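Stetik Parts Bin Labels
Data card, version 2

Summary

Stetik is a table of short text labels as written on storage bins, drawers and baskets in small workshops, paired with a normalized item category. It is meant for testing label matching, spelling repair and search in inventory software. The tables are plain text. There is no audio and no customer data.

The normalizer used to build the category column is Skirner, which is kept in its own repository. Skirner is not needed to read the files.

What is in a row

label_raw - the text as transcribed, with case, punctuation and misspellings kept
label_norm - the text after Skirner: lower case, units expanded, plurals folded
category - one of 57 category codes, listed in categories.tsv
container - basket, bin, drawer, jar or other
site - a two-letter site code
lang - en, or mixed where a label switches languages
flag - empty, or one of the codes under Known problems

Fields are separated by tabs. Files are UTF-8 without a byte order mark. Quotes are literal characters and should not be parsed as delimiters. In most readers this has to be set by hand.

Container types

A basket is any open container with slotted or perforated sides. A bin has solid sides. Where the transcriber could not tell, the value is other.

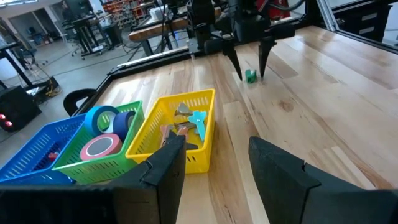 Collection

Labels were transcribed at 37 sites. Each site supplied no more than 200 rows, so that one large stockroom would not dominate the counts. Transcribers typed what was written and did not correct it. Where two labels were on one container, both were entered as separate rows with the same container value.

Sites in the Bajwa group used printed labels from a shared template. Their rows are cleaner than the rest and should be held out together if the split is meant to measure handwriting errors.

Category assignment was done in two passes. The first pass was automatic. The second was by hand, from the label text alone, without looking inside the container. A bin labeled "tape" is coded as tape whatever was in it. 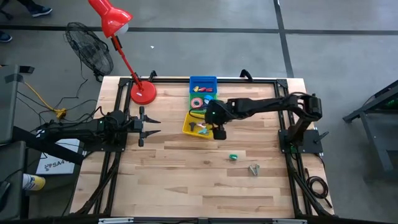
Fig. 2. Work table with three plastic bins.

Splits

train.tsv, dev.tsv and test.tsv are split by site. No site appears in more than one file. Random splits over rows leak badly, as people reuse the same abbreviations across a whole shelf.

Scores should be reported as exact match on category, plus edit distance on label_norm. The script score.py prints both. It expects predictions in the same row order as test.tsv and exits with an error if the line counts differ.

Category notes

Staplers, staple removers and clips share the code OFF-FAST. Adhesive tape is TAPE whatever the width. Measuring tape is MEAS, and a bare "tape" label defaults to TAPE - this is a known source of wrong codes. Mixed containers get the code of the first item named.
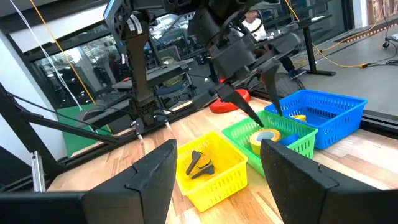 Known problems

U1: unit missing or unreadable
U2: unit conflicts with the category
D1: likely duplicate from the same site
A1: abbreviation could not be resolved

Rows flagged A1 have an empty label_norm. Drop them before training or the scorer will count them as misses.

Changes

Version 2 merges the old drawer and tray values, fixes line endings in dev.tsv and removes one site whose rows had been entered twice. Scores from version 1 are not comparable. Files exported through Proment before April have the columns in the old order.

Last updated 10/07/2025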